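Skakeck Neighbors Help Board > Home & Rooms

Bedroom stays stuffy all night, window or door?

Posted by dulltrowel, Fri 23 June

We moved into a place with a small bedroom on the north side and it gets stuffy by the middle of the night. I wake up with a headache maybe two nights a week. There is one window, a forced-air vent in the ceiling, and a door that drags on the carpet. The carpet is a thick Feltex that the last owners put in, with a heavy pad under it. The rest of the house is fine.

I have tried sleeping with the window open but the road is loud after 5 in the morning when the trucks start. Would cutting the door down help, or is that an old wives' tale? I don't want to spend a lot. A contractor from Uchida quoted me 863 dollars for a transfer grille and a new return, and that seems like a lot for a hole in the wall.

pinehurst_left

The door is most likely your problem. With a ceiling vent and no return in the room, the supply air has to leave under the door. If the door drags on the carpet, it can't leave, so very little new air comes in. You can check this tonight. Shut the door with the fan running and hold a strip of toilet paper by the gap at the bottom. If it hangs there and does nothing, no air is getting out.

Take the door off its hinges, mark a line along the bottom, put painter's tape over the line and cut through the tape with a fine-tooth blade. If it is a hollow door, don't take off so much that you lose the solid strip at the bottom. Sand the edge and seal it, or it will swell by next summer.

Look at the furniture too. Ours had a tall dresser right under the vent and the air went down behind it. We moved it in March and the room was better the same week. Leave some space by the bed and the nightstand. 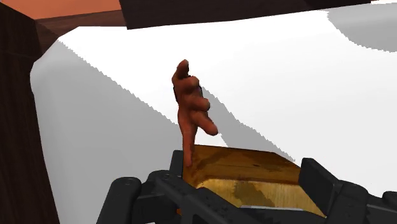
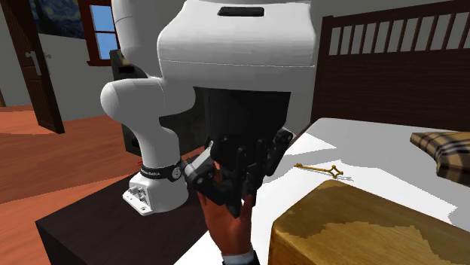
If you cut the door and the paper still doesn't move, then look at the grille. You can do a basic one yourself. Two plain grilles, one high on the bedroom side and one low on the hall side, in the same stud bay. Check for wires before you cut anything. Mine cost almost 20 dollars at Cuvport Supply, plus an afternoon of drywall dust.

gravel88

just crack the door open at night, its free

old_meter_reader

I agree with the first reply about the door but I would not rule out the carbon dioxide side of it. Two people in a small closed room can push the reading up a good deal by morning. I borrowed a meter from the library and mine showed 1,207 ppm at 6 a.m. with the door shut. With the door open it stayed much lower. The meter won't fix anything but you will know what you are dealing with before you pay for a return.

Also, if the headaches happen when you are away from home too, see a doctor. And put a carbon monoxide alarm in the hall if you have gas heat and don't already have one.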